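3. Materials and Baking Procedure

3.1 Ingredients and batter

All cupcakes were prepared from a single butter-based vanilla formula. The flour was a soft white cake flour milled at Flekham, delivered in one lot and held in sealed tubs until use. Butter, caster sugar and whole egg were brought to room temperature before mixing. Blackberries were bought frozen from a grower near Brevport, thawed overnight in a sieve, and the drained juice was kept apart from the fruit.

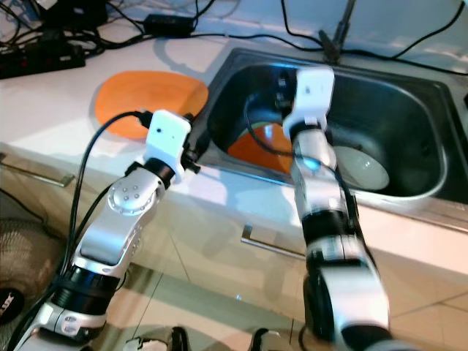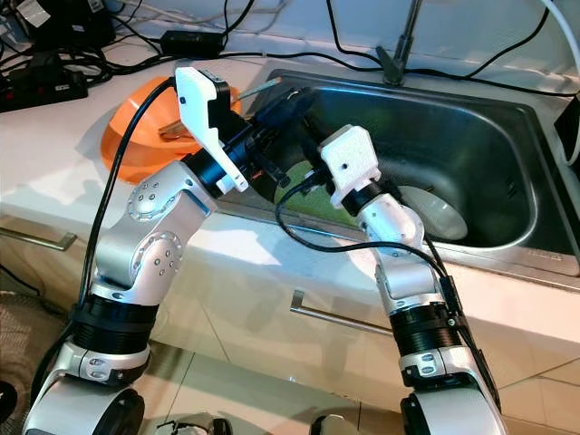
Figure 2. Two silver-and-black robot arms at a stainless steel sink set in a white countertop (both panels).

Butter and sugar were creamed at medium speed until pale. Egg was added in four parts, with the bowl scraped after each. Flour and baking powder were sifted together and folded in at low speed, and mixing stopped as soon as no dry flour remained. Each paper case received 36 g of batter. Fruit was treated in one of 3 ways: left out (control), folded through the batter whole, or crushed and placed as a core after half of the batter had been deposited. The weight of fruit per cake was the same in the second and third treatments.

Whole berries were dusted with a small amount of flour taken from the weighed total, following common home practice. A pretest without dusting gave uneven results between trays, with some berries resting on the paper and others held near the middle, and that variant was dropped.

3.2 Baking

Batches of 12 cakes were baked in a Grilovance convection oven with the fan at its lowest setting. The tray was placed on the middle rack and was not turned. Cakes were taken out when a probe in the center of a reference cake reached the target temperature, so baking time differed slightly between treatments. Cakes with a crushed core took longest. The delay was most likely caused by the water in the fruit, which must be heated along with the batter around it.

After baking, the cakes stood in the tin for five minutes and were then moved to a wire rack. Height was measured with calipers at the highest point of the dome and again at the edge of the paper case. The difference between the two is reported as dome height.

3.3 Topping

The topping was a soft meringue buttercream made by the Ibrahim method, in which the syrup is added to the whites in a thin stream and the butter is beaten in only after the bowl has cooled to the touch. It was piped in a single upright swirl with an open star tip. Reserved blackberry juice was reduced by half over low heat, cooled, and spooned over one side of the swirl. The reduced juice was weighed onto each cake, as early batches dosed by eye showed streaks of very different width.

Swirl stability was scored from side-view tracings made right after piping and again after the cakes had stood uncovered at room temperature. The score is the loss in swirl height divided by the starting height. Cakes on which the swirl had tipped to one side were scored separately and are not part of the mean.

3.4 Crumb analysis

One cake from each half of the tray was sliced through the center with a serrated knife and scanned on a flatbed scanner under a black cover. Pores were separated from the crumb with a fixed gray-level threshold. Regions touching the paper edge were removed, as were regions containing fruit, which the threshold tends to read as large pores. After this step 3883 pores remained for analysis over all treatments. Pore area and roundness were recorded for each.

The fruit regions were outlined by hand. Juice staining made the border hard to place in the whole-berry cakes, where color had spread into the crumb by several millimeters. In such cases the line was drawn at the outer limit of visible color. This choice removes some sound crumb from the sample and may lead to an underestimate of pore area close to the fruit, where the largest openings are often found.

3.5 Statistical treatment

Dome height and swirl stability were compared between treatments with a mixed model, with batch as a random effect and tray position as a fixed effect. Pore area was log-transformed before analysis. Tray position was kept in the model even where its effect was small, as the two back corners of the oven ran hotter than the rest in the empty-oven check. Sensory scores were collected on a separate set of cakes baked to the same procedure and are reported in Section 5.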